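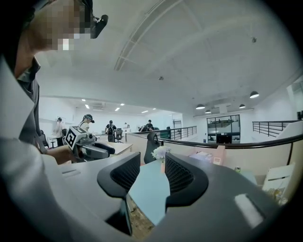
**Open-Plan Office Layout Study: Project Report**
Authors: Hala Jaber, Rhun Craddock, Wycliffe Ndung'u
Supervisor: Ursina Fuchs
Submitted 21st November

## 1. Purpose

The project examined how furniture and low partitions divide an open office floor, and how much clear walking width is left between them. The study area was the upper floor of the Gotiseck building, used as a shared workspace. Enclosed rooms were left out of the measurements.

## 2. Method

A base plan was drawn at 1:75 from tape measurements. Fixed items (walls, railings, partitions) were drawn first. Movable items were added as a second layer, in the positions where they were found. No furniture was moved for the survey.

Walking width was taken at the narrowest point of each route, at floor level and again at seat height. The second reading matters where chair arms project into a route that looks wide enough on the plan. The plan was drawn in Fadolis and checked by a second team member against the written notes.

## 3. Observations

Desks form the main working surfaces, and the office chairs are free to move. A chair pushed back from a desk takes up part of the route behind it. The clear width beside one desk fell from 1075 mm to 60 cm when its chair was in use. Units were not consistent in our field notes, and both values are given as recorded.

The low partition curves through the floor and carries a dark rail along its top. It separates the desks from the area beyond without blocking the view: a person standing on the other side can be seen over it, and the glass-walled room at the far end stays visible. The curve was plotted from seven offsets to a straight baseline. It should be treated as approximate between those points.

Small items were recorded by type only. On and near the desks these included flowers, a pink storage box and a small green bottle. Beyond the partition, a side table and a trash bin stand on the floor. Standing fans were entered as movable items.
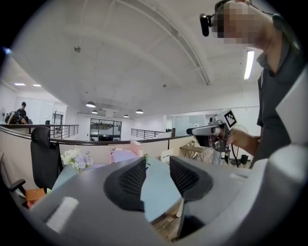

## 4. Limits of the Survey

People were working on the floor during the survey, and chair positions changed between readings. Ziad Hamdan repeated part of the set in January, but the later values were not merged with ours. Cable runs were not plotted.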